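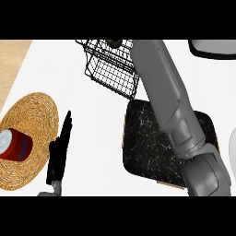 Simulated tabletop, top view, can on the woven mat.

The can took up most of March. Our club is building a pick-and-place task in simulation before we are allowed near the real arm in the lab, and the first object on the list was a plain cylinder. A cylinder is supposed to be the easy one.

Some background for people who have not read the earlier posts. The club is called Kilta, we meet in the evenings after the machine shop closes, and this term's project is a table-clearing task. The arm has to pick up a can, wherever it happens to be and however it happens to be lying, and put it in the wire basket. Odette Bouvier wrote the scene files. Inès Leclerc owns the controller. I do the contact settings and the scoring script, so most of what follows is about those.

The physics first. A can on its side is a cylinder touching a surface along a line. In a simulator, that line becomes a small number of contact points, and which points you get can change from one step to the next. With the default settings our can crept. Nothing touched it, and over a long run it would still drift off toward the edge of the table. Adding rolling friction stopped the drift. Too much rolling friction made the can behave like a brick, and then a bad grasp that should have knocked it away was counted as a good one. We settled on a low value and a slightly longer wait before the episode starts.

The mat made this worse before it made it better. Odette's first version used the full woven mesh as the collision shape, with every coil in it. The can sat in the grooves, which looked nice, and the simulation slowed to a crawl. Now the mat has the detailed mesh for drawing only, and the collision shape is a flat disk. If you are doing this yourself, check the disk height against the visible top of the coils. Ours was too low at first and the can sank into the weave.

The basket went the other way. We tried a simple convex shape, and a convex basket is a closed lump that you cannot put anything into. Inès found this when the arm released the can and it rested on thin air at rim height. The basket is now built from five boxes: four walls and a floor. The wire grid is only there for the cameras.

Then the grasp. Coming straight down on a can that is lying flat, the fingers have to close across the can's short axis. If the yaw estimate is off by a little, one finger touches early and the can rolls before the other one arrives. We compared two things:

Closing at full speed as soon as the target height is reached.
Closing at reduced speed, with a short pause at the target height so the wrist can settle.

We ran 710 episodes in total with random can positions, split evenly between the two. Full speed finished with 65 percent in the basket. Reduced speed finished with 74 percent. The second number cost us extra time per episode, and I think that is a fair trade at this stage. It will matter more in the competition, where the clock counts.

I went through the failures of the slow version by hand, which I do not recommend as a way to spend a night. The largest group was wrong yaw, as expected. The next was the wrist running close to a joint limit when the can was far out to the side, so the planner picked a long way around and timed out. There were also 19 episodes where the can was gripped well and then clipped the basket rim on the way in. That last group is my fault. The release height was measured from the bottom of the finger and should have been measured from the bottom of the can.

The black trivet is in the scene as a distractor. It has a busy marble pattern and the segmentation model we started with, Unell, kept finding edges in it that were not edges of anything. We retrained on renders with the trivet moved and rotated at random and the false detections mostly went away. I would not call it solved – we have only tried one pattern, and the real lab bench has scratches of its own.

Next on my list is the release height, then a second can size. Inès wants to replace the planner with Trình, the one the Calberg team used last year, and has a branch where it runs but ignores the joint limits. Odette is adding random lighting. The scoring script is in the club repository under the tools folder, and it now writes the random seed into each log line, so failed episodes can be replayed. Logs from before that change cannot be, so please do not send me those.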